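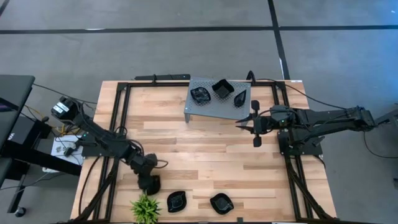

Slide 1. Two arms, one table, a lot of black dishes.

Opening

Hi everyone, thanks for having me up to Skullesmont. (Say who I am, say who did the work: Wumpini Agbenyega on the controller, Dela Issahaku on fingers and mounts, me on cameras. Thank Danang Ngui for the dishes, he'll be in the room.)

What I want to talk about is picking up dishes. Small ones, black, shiny, some square, some leaf-shaped. We chose them because they are horrible to grasp and horrible to see, and I have enjoyed every hour of it. If you work with nice matte cubes, I envy you a little, but only a little!

Two questions for the talk. How much does the camera position change what the arm can do? And how much of that goes away if you swap the controller instead?

Leave the first slide up while I explain the task. Dish on the wood goes to the raised shelf, or dish on the shelf goes back to the wood. Either arm may take it. The task list is the same for every setup.

The wrist camera

Start with the one people have opinions about. The wrist view is wonderful in the last stretch before contact. You get the fingertips and the wood between them, and when the dish slides into that gap you know exactly where its rim is.

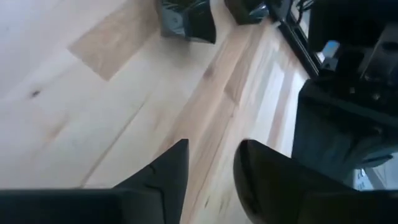 Slide 3. Wrist view with the fingers open. Two dark objects are up at the top.

Let people look for a few seconds before talking. Ask where the dishes are. Someone will find them quickly, someone won't, and that's the point I want to make - on approach, the wrist camera can spend a long time showing you mostly table. Bright table too. The pale wood washes out and the dishes go nearly black, so you are asking the exposure to do two jobs at once.

Mention the finger shapes if there is interest. A pointed tip gets under a thin rim nicely. A rounded one is kinder when you come in at a bad angle. Dela has a whole separate talk on this and it's better than mine.

We ran the wrist-only setup first, with the Motano controller. It closed well on dishes it had already found. On the far side of the table it hunted, and you could watch it sweep back and forth looking for an edge. Play the short clip here, no sound needed.

The overhead camera

Now the other extreme. From above you get the whole layout in one go, both arms, the shelf, everything on the wood. Planning gets so much easier. Which arm is closer, which dish is free, whether the other arm is in the way: all of it readable from one view.

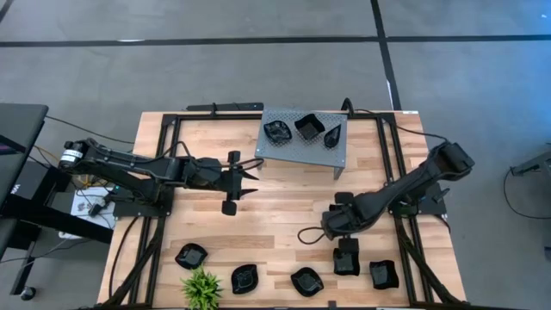 The weak spot is height. A shallow dish and a deeper bowl look very similar from straight up when both are glossy and dark, and the controller would sometimes come down too far. The square dishes were best by a mile, because their corners give a clear heading. The wavy ones were the worst. I want to be fair to the overhead camera here: give it one view from low down and most of those bad descents disappear.

(Pause for questions. Ewurabena Ankrah will probably ask about calibration. Short answer: redo it every time you touch a mount. Long answer: see me after.)

The side camera

This was Aba Gbeho's idea and I was against it. My worry was clutter. Put a camera at table height and you get the lights, the ceiling, every desk behind the table, and people coming and going.
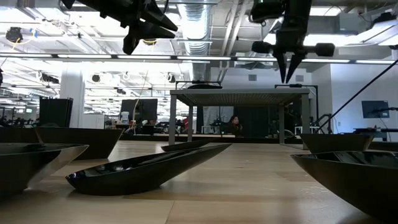

I was wrong about how much that matters. Once we cropped to the table, rim height came out clean, and that was the one number the overhead view couldn't give us. Dishes in front do hide the ones behind, so it's a bad only camera and a lovely second one.

Controllers

Same cameras, same fingers, swap Motano for Annan. Each controller got 2000 attempts, spread over 10 camera layouts. We tried an 11th with every view switched on, and the delay ate whatever the extra views gave us, so it's in the backup slides.

Main thing to say: Annan is gentler on contact and slower to commit. With overhead plus side, I prefer it. With wrist only, I prefer Motano, since it recovers faster after a miss. Please don't let me rush this part, I always rush this part.

Still to do

Try the Nukside fingers, which Dela has on the bench but hasn't mounted. Try a darker table covering. Repeat the side camera on the opposite side of the table.

Settings and the dish list go out in April. Then questions, and keep slide 3 handy for them.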